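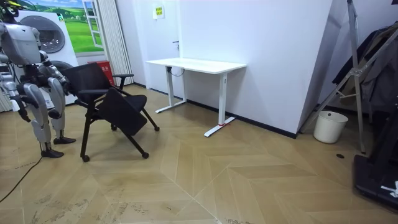 Holding a caster chair by the backrest, one hand on the top edge.

Horell Chair Handling Package

Horell is a method and a set of recordings for teaching a humanoid robot to move light wheeled furniture. It covers one family of tasks: taking hold of a chair, pulling it away from a table, turning it, pushing it to a new place, and tucking it back in. The package is developed and sold by Fidamar. It is meant for labs and product teams that already run a humanoid and want a baseline policy for chairs, or want to train their own on our data.

Why chairs on casters

A chair on casters is easy to move and hard to move where you want it. Each wheel has to swing around before the chair rolls straight, so the first few inches of any push go somewhere else. A policy trained on boxes or carts tends to correct too early. It sees the chair drift, pushes against the drift, and the wheels swing again. Most of the failures in our first year of testing looked like this. The grip was fine and the robot kept its balance, but the chair ended up at the wrong angle and could not go under the table.

A folding writing tablet makes it worse. It changes the outline of the chair depending on whether it is up or hanging down, and it can catch on a table leg. We kept tablet chairs in the set for that reason.

Method

Every episode is split into contact phases instead of being treated as one long motion. The phases are approach, first touch, settle, travel and release. The settle phase is the part that is new. It begins at first contact load and ends when the direction of the chair's motion agrees with the direction of the push. During settle, the policy is allowed to let the chair drift within a set limit, and heading error is left out of the loss. Once travel begins, heading error counts in full.

Phase boundaries are marked by Xiao, our labeling tool, which reads arm joint torque and the chair's estimated pose. An operator checks the boundaries afterward and can shift them. Xiao is included in the package and runs on a normal workstation. It does not need a motion capture room.

The upper body and the legs are trained together. We tried a version with a separate walking controller that took a velocity command from the arm policy. It worked for pushing. It did poorly on pulling, where the robot has to step back while the arm is loaded, and we dropped it.

Recordings

The current release has 2,873 episodes, all recorded by teleoperation at our Pravolmont site. Of these, 2,000 are set aside for training and 400 for testing. The remainder are failed or interrupted attempts, kept in a separate folder with a short reason for each. Several customers use that folder to train a failure detector, and it is documented to the same standard as the rest.

The recordings cover 14 room layouts. A layout is a table position, a starting chair position and whatever else is standing in the room. We do not clear the room for recording. Cables, stands and buckets stay where they are, and the layout file lists them as fixed obstacles.

Each episode contains:

Video from a head camera and from at least one fixed camera
Joint position, velocity and torque for arms and legs
End effector state and contact flags
Chair pose estimate, with a confidence value
Phase boundaries, both automatic and operator-checked
Layout file and task description in plain text

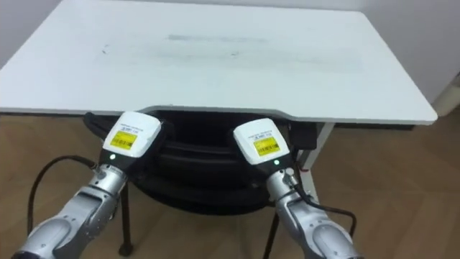
Tucking in is the hardest of the five tasks and has the most episodes in the release. The backrest has to clear the underside of the table, and the table hides most of the seat from the head camera during the last part of the push. The fixed camera helps with labeling, but the policy does not get to use it. What it has at that point is the front edge of the table, the part of the backrest still in view, and the load on the arms.

For tables with a curved front edge, the target position is measured from the middle of the curve. For straight tables it is measured from the nearest point on the edge. Customers who add their own tables should set this in the layout file before running Xiao, as the travel phase is scored against it.

Results

We compared the phase method with a single-phase policy of the same size, trained on the same 2,000 episodes. The phase method did better on all five tasks. The gain was largest for turning and tucking in, and small for straight pushing over a longer distance, where the wheels have time to line up on their own. Pulling improved mainly in how often the robot had to take an extra recovery step.

There are two results that went the other way. The phase method is slower to start moving, because it waits through settle even when the casters already point the right way. It also does worse on chairs with glides or fixed feet. With no swing in the wheels the settle phase has nothing to do, and the policy sometimes stays in it until it times out. A setting called caster_mode turns settle off and should be used for these chairs.

Floor condition had less effect than we expected. Plank seams did not need separate treatment. We have no carpet data in this release.

Requirements

Horell expects a humanoid with two arms, torque sensing at the arm joints, and a camera at the head. Hands and parallel grippers are both supported, with a separate configuration file for each. The policy does not close the fingers by itself. It sends a grip request, and the robot's own controller carries it out.

The operator must have a stop control in hand during every run. The chair must be unoccupied. Horell is not certified for use around the public.

Release notes

January 17, 2023: Operator-checked boundaries added for all test episodes. Fixed an error in the layout files that placed the table edge at the wrong height. Models trained on earlier files do not need to be retrained for pushing or turning, but tucking in should be run again.

The next release is planned for April and will add chairs with armrests on both sides and a first group of two-handed pulls.

Ordering and support

The package is licensed per site. The license includes the recordings, the trained baseline, Xiao, and email support for the length of the term. A small sample with a few episodes of each task is sent on request, and no license is needed for it. Technical questions about the method go to Haoran Cao at Fidamar. Please state the robot model and the type of end effector when you write.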